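Do We Still Need Someone to Talk Before the Music?

The Ogilvie Hall in Altcombe has printed its new season, and I counted on finding concerts in it. Most of what I found was "concert with talk," "illustrated recital" or, in one case, "an encounter." Tickets went up to 42 dollars.

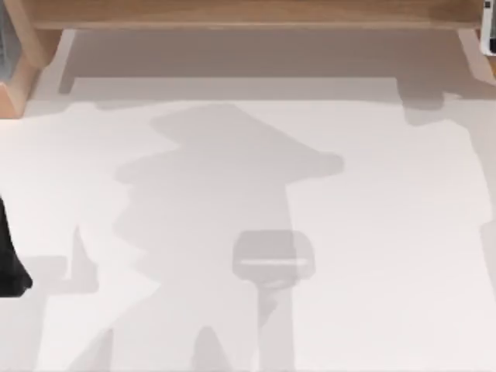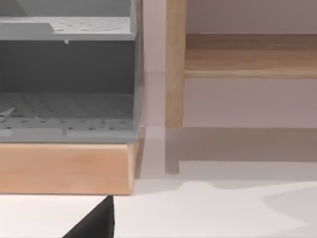
I went to one of these in August. Eun-ji Kang was playing, and she is a player I would cross two states to hear. The listing promised 100 minutes. By my watch we had heard Iona Geddes explain the history of bowed instruments until well past eight, with slides, before Kang was allowed to lift her bow. She got through four pieces. Between them Geddes came back out and told us what we had felt.

I know the case for this. Catriona McIver, who runs the series, made it in the program notes: audiences are nervous around unfamiliar music, and a few words of context let them in. Maybe. I have never seen much sign of it. The people near me at the Ogilvie looked about as nervous as people waiting for a bus. When Kang finally played a slow tune from her own notebook, with no introduction because Geddes had lost her place, the room went dead quiet and stayed that way.

There are good talkers. Eilidh Moncrieff used to do it at Nasgate in under five minutes, mostly jokes about tuning, and then she sat down and sang. I'd pay for that again. But she was the performer, and she was talking about her own songs. What we get now is a lecturer hired by the hall, and I suspect the reason has more to do with grant forms than with listeners. "Education" is a box you can check. Playing well for an hour and a half is harder to put on a form.

McIver says attendance is up, to 139 a night. Fine, but the hall also closed its Firkmont branch last year, and those regulars had to go somewhere. I'd want to see a season of plain concerts next to a season of talks before I believed the number meant anything.

Put the essay in the program. I'll read it at intermission, or on the train home, or I won't.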